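Preparing a Book Manuscript for the Typesetter
By Wilma Skinner
November
Filed under: Design & Production / Book Typography

Authors and editors who submit work to the Nidell imprint are asked to deliver a manuscript that can be set without guesswork. The procedure given on this page applies to all prose titles, including exhibition catalogs and collected essays. Poetry is handled separately, and the editor should be consulted before any files are prepared.

Begin with a single file for the whole book. Chapters sent as separate documents tend to carry different style names, and these must be reconciled by hand before composition can start. Front matter should appear in its final order: half title, title page, copyright page, dedication, contents, preface. Leave the page numbers in the contents blank.

Remove all decorative formatting. Extra spaces, tabs at the start of paragraphs and blank lines used to push a heading onto a new page should be taken out. Apply one style to body text, one to block quotations, and no more than three levels of heading. A book that appears to need a fourth level usually needs its chapters reorganized, and that is a matter for the editor.

Italics may be left as typed. Small capitals should be marked in the margin or with a character style, never imitated by reducing the size of ordinary capitals. Where the author wants old-style figures in the text and lining figures in the tables, a note to that effect belongs on the design sheet.

Complete the design sheet next. It asks for the trim size, the expected page count, the number of illustrations and any characters outside the basic Latin set. List every accented letter that appears, including those found only in the notes or the index. The Hendum typeface, which is used for most of our essay series, lacks several Central European accents, and a substitute must be approved before sample pages are made.

Sample pages are issued for each title. They show a chapter opening, a spread of running text, a page with notes and one page of the bibliography. The standard measure is set for about 52 characters to the line in the narrow format, with text at 9 point. Check the samples on paper at full size. Read at least one page straight through before considering details, and then look at the margins, the position of the folios and the spacing above and below quotations.
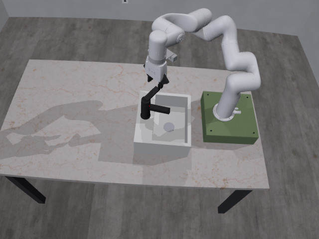 Moncrieff wrote after the last catalog that the samples had been approved too quickly, that the notes were a full size too small for older readers, and that a second reader would have caught it on the first day. Sample pages are now signed by two people. Corrections should be gathered on one set and returned within 5 working days.

Once the samples are signed, changes to the type size or the measure will alter every page of the book. In the case of the Grusbridge lectures, a late change to the measure added enough lines to require a new index. Requests of this kind must be made in writing to the production editor, who will confirm the revised schedule before any work is done.

First proofs follow. Mark them in ink, in the margin, using the standard signs. Queries from the proofreader should be answered on the proof itself, beside the line concerned.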